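4. Laying the Mat

Before you start, read Section 3 (Unrolling), particularly if you have skipped it. The mat has a memory of its tube and will defend it for 38 hours or so the label claims. Our own experience is that it holds a grudge longer at the corners.

You will need: the mat, a broom, a damp cloth, floor tape, and a second person if you are laying the large size. The small square one can be done alone, and usually with less arguing.

4.1 Picking the spot

1. Choose a flat stretch of floor. Tile is best. Glossy tile is fine to lay on, but it shows every crumb you failed to sweep and reflects the ceiling lights back at you while you work.

2. Stay clear of walkways. If the floor already has hazard tape on it, somebody had a reason for putting it there, and you may lay the mat beside it but not over it.

3. Look for floor outlets. A mat may sit near one. It must never sit on one, and no cord should run underneath, however tidy that would look.

CAUTION: Cords that trail across the floor should trail away from the mat. Move the cord first and the mat second. Doing it in the other order is how Tindale lost a desk lamp.

4. Roll the chairs back. Five-legged office chairs drift, especially when there are several of them, and a caster parked on the mat overnight leaves a dent that takes its time leaving. Push them into a row or a huddle. They don't mind.

4.2 Flattening

5. Sweep the floor, then sweep it again where the broom pile was.

6. Set the mat down with the curl facing the floor. Smooth from the middle outward with both palms. Slight wrinkles are normal. A corner that bends up is also normal, and pressing it down while staring at it has no lasting effect. Turn the mat over for a night or put a heavy book on the corner.

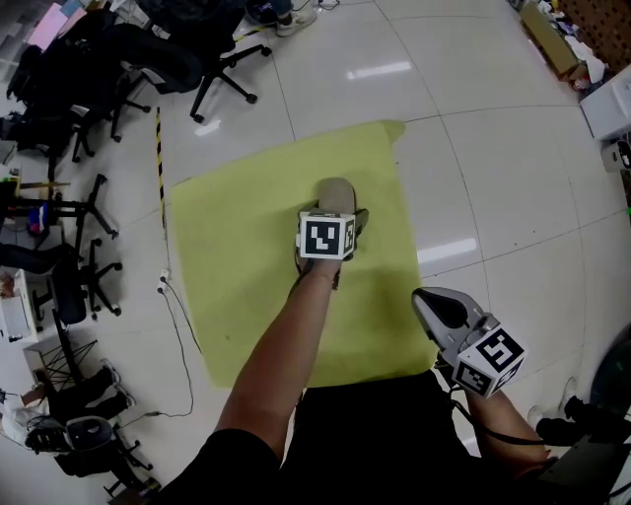 7. Check the surface. Small dark specks will turn up on any yellow mat in the first week. Most wipe off with the damp cloth. The ones that stay are now a feature.

8. Tape only if you must, and then only two opposite edges. Mats taped on every side trap air in the middle and develop a hill.

NOTE: The color is listed in the catalog as Lanness Yellow. Customers have called it lime, mustard, lemon and, in one letter, "unwell." Under tube lights it can look paler or greener than it did in the shop. We do not accept returns on this basis, although Gayan Gazi in the service office will listen politely.

4.3 The rest of the room

A mat is only as usable as the floor near it. Before you call the job finished, stand up, stretch your back and look at the edges of the room, where everything you cleared has gone.

9. Keep the water cooler supplied from its own side. Nobody enjoys carrying a full bottle over a mat, and a full bottle that gets away from you will choose the mat. Against the wall is the right place for a cooler, and the route to it should stay open all day.

10. Turn on all the lights, including the ones you think you don't need.
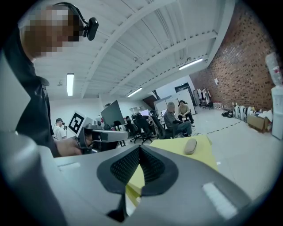
Shadows hide wrinkles, and wrinkles are what you trip on. If one tube is out, get it replaced before you smooth the mat a fourth time and blame the mat. Long rooms are the worst for this, as the far end always seems to be on the switch no one can find. Label the switch while you're there.

11. Decide what is allowed along the wall. Bags and boxes are fine at the base of it, provided they stay there. Fold open carton flaps inward or tape them shut. An open box attracts things that do not belong to it.

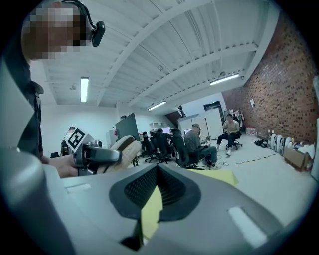

Kwame Korletey, who wrote the first version of this guide, allowed a strip two floor tiles deep for belongings and considered anything past that to be donated. We have softened the wording but kept the strip. If you want a sign about it, tape the sign to the wall at eye level and keep it short.

12. Last thing in the evening, walk the edges of the mat once and press down whatever has lifted.

CAUTION: Do not store the mat folded. Roll it, yellow side out, and stand it in its tube. A fold is permanent.

If the mat still won't lie flat after all this, see Section 6, or order the weighted corner set (part 211). It is four small weights in a bag. A dictionary also works.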